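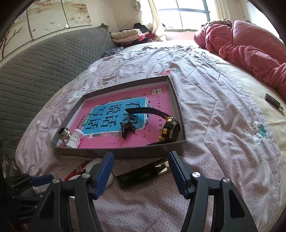 Sunday safety round, bedroom -- my own checklist, with comments

I do this every couple of months, usually with coffee. Tick, cross, or a grumble.

1. Small stuff off the bed by night. CROSS. I sort on the bunny sheet and then get sleepy and push it all over to one side! Everything goes back in the cardboard tray and the tray goes on the dresser.

2. Medicine put away. CROSS. The little white bottle was lying in the tray next to the lamp socket, and that's no place for it. Moved to the high cabinet, 6 feet up. Date on it still needs reading in better light.

3. Lamp parts. PARTLY. The metal socket is from the Tranell lamp I took apart in October. It stays out of the lamp until I've bought new cord, and no, tape doesn't count.

4. Watch. OK. Strap has no cracks that I can find (I bent it both ways). Buckle holds.

5. Sharp or spiky bits. PARTLY. That dark twisty flower thing can live in a jar with a lid -- I've stepped on it 2 times now.

6. Outlet by the headboard. OK. Cover tight, nothing warm after an evening of use.

7. Smoke alarm. OK. Pressed the button, scared myself silly.

8. Path to the door. OK, once I'd moved the Sulel laundry bin over by the closet.

Still to do: cord, jar, read that bottle.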